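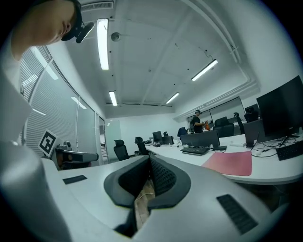
Gripper fingers with the black pads, wood floor underneath

Joveck: does a passed card go back in the deck or to the other team?

Posted in: Party and Word Games > Rules Questions

tilebag_lou
We played Joveck last night with two teams of four and got stuck on passing. The rule sheet says a clue giver "may pass one card per turn" and then says nothing about where the card goes. In the older Polleck printing I grew up with, I'm pretty sure the card went to the other team as a free point. My brother-in-law says it goes to the bottom of the deck and no one scores. It decided the game, so there was some arguing.

Which one is right? I have the newer box with the round timer if that matters.

grayhex
Bottom of the deck. The old Polleck rules gave the card to the other team but they dropped that when they redid the box. You are remembering correctly, it's just the old rule.

mostly_meeples
I don't agree that it was dropped. The rule sheet in the newer box is shorter all over. They left out the tie rule too and people still play ties the same way. If a sheet doesn't say anything I go by the last sheet that did.

grayhex
The tie rule is in there, it's on the back under the scoring table. The pass penalty isn't anywhere. If they wanted a penalty they would have printed it.

tilebag_lou
Okay, I found the tie rule on the back. I had never turned it over.

mostly_meeples
Fair enough on the tie rule. I still think no penalty makes the game worse. Every team passes once per turn because it costs nothing, so you might as well call it "pick the better of two cards." With the penalty you have to think about whether you can get your team to say "gravel" in the time you have left.

cardbox77
We play somewhere between the two. Passing is free until one team is within three points of winning, then a passed card goes to the other side. It keeps the early turns quick and makes the end tense. We got it from the Arnaud variant sheet that used to be pinned in this section. I can't find it now.

grayhex
The Arnaud sheet was for five or more players in each group. It also cut the timer in half on the last turn, and I wouldn't use it with teams of four. You get one person guessing and three people yelling the same word.

secondbest_at_charades
Is anyone else's deck uneven? I have the base game plus the travel pack, 581 cards all together, and the travel pack cards are much harder. When one of those comes up with half the timer gone, you pass. If passing cost us a point every time, whoever drew more travel cards would lose. I'd take the penalty out just for that.

mostly_meeples
Then take the travel pack out. It was made for two players on a train. It's 80 cards and half of them are types of weather.

secondbest_at_charades
I like the travel pack. My kids know the base cards by heart, so without it they finish a turn in no time. What I did for a while was sort everything into easy and hard piles and have the clue giver choose which pile to draw from, with the hard ones worth two.
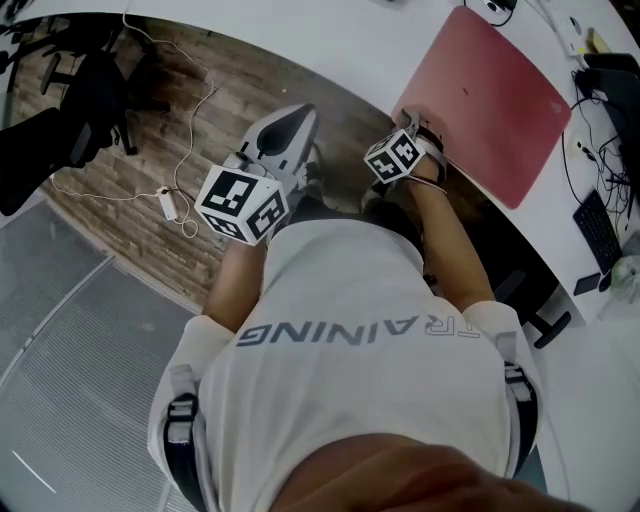

That worked well for the first few games, but the sorting took most of an evening and then somebody put both piles back in the box together. I would do it again with a pencil dot on the corner of the hard ones. The backs are a plain color so you'd see the dot, but I don't think it matters, seeing a dot doesn't tell you the word.

cardbox77
Two points for a hard card is what Clalholm does, if you've played that. Passing in Clalholm means you also lose the rest of your turn. It's harsh but there is never any question about where the card goes.

tilebag_lou
We have Clalholm. Half my family won't play it for that exact reason. One bad card and you sit down again.

grayhex
Clalholm turns are short anyway. It isn't a good comparison. In Joveck you wait a long time between turns, so losing one would be miserable.

pebblecounter
I kept score of every Joveck card we drew for a couple of years because I like a spreadsheet. 2,479 cards, no penalty for passing. The team that passed more often won slightly less than half the time. So I don't think free passing helps as much as people say. You lose time reading the second card.

mostly_meeples
That's one group though. Your clue givers might just be slow readers.

pebblecounter
Could be. It's the same people every time. I'd be happy to see someone else's numbers.

mostly_meeples
I'm not going to keep a spreadsheet. I'm still playing with the penalty.

secondbest_at_charades
What happens in your version if the other team already has enough points that the passed card wins it for them? Do they just win on your turn?

mostly_meeples
Yes. It has happened twice. People complained both times.

cardbox77
We make them win on their own turn. The passed card counts, but the last point has to be a correct guess.

tilebag_lou
I like that better. I think we'll play bottom of the deck like the sheet says, and try cardbox77's version in August when everyone is at the lake. My brother-in-law has asked me to write here that he was right.

grayhex
He was right about the newer box. One more thing, if you put the pass at the bottom, shuffle before the next game. Otherwise you get all the bad ones in a row the second time through.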